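About Us | Plimow Automation

Home / Company / About

Who we are

Plimow builds and fits retrofit kits for small shops that already own a robot arm and want more out of it. Started January, one rented unit, one bench. Now two units, a loading door that sticks, and a phone that rings during lunch. Still small. Still answer our own email.

What we sell

The Dumutell kit. Hose routing, brackets, cable management and a mounting set for the arm you have. Fits most white-goods-size arms, ask first if yours is older. Kit ships in one box, 387 parts counting every washer. Yes we count them, twice, before the lid goes on.

Also the Skendau service plan. We come out, look over the hoses and clips, swap what's worn, leave you a written sheet. Every 2,000 running hours or once a year, whichever comes first. Remote help in between, no extra charge for the frist call.

How we work

Site visit, then a quote, then a fitting day. Most fittings take 3 days. Day one is stripping out old ties and tape (there is always tape). Day two is hoses. Day three we run the arm with you watching and fix whatever rubs.

Ribbed black hose throughout, metal clips, nothing exotic. If something needs replacing on a Saturday you should be able to find it and do it with hand tools.
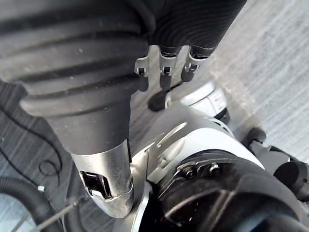

Where we work

Mostly on your floor. Workshops, labs, a couple of school tech rooms, one bakery. We travel up to 50 miles at no charge, past that we bill mileage. Bench work and test fits happen at our place, visitors welcome, call ahead so somebody moves the van.

Partners

Brackets are cut and bent for us by Mühlbauer, the shop two doors down. Same steel since the first kit. They do one-offs too if your arm has an odd mounting pattern, allow an extra week.

What we don't do

New arms. Welding cells. Anything over a public walkway. Programing beyond the basic motion check, tho we can point you to people.

Getting a quote

Send make, model, a few photos of the arm from both sides and what it does all day. Rough hours per week helps. Quotes go out within two working days and are good for a month.

Page updated May 11, 2022. Price list being redone, ask for the current one.

Contact | Dumutell kit | Skendau plan | Spare parts | Terms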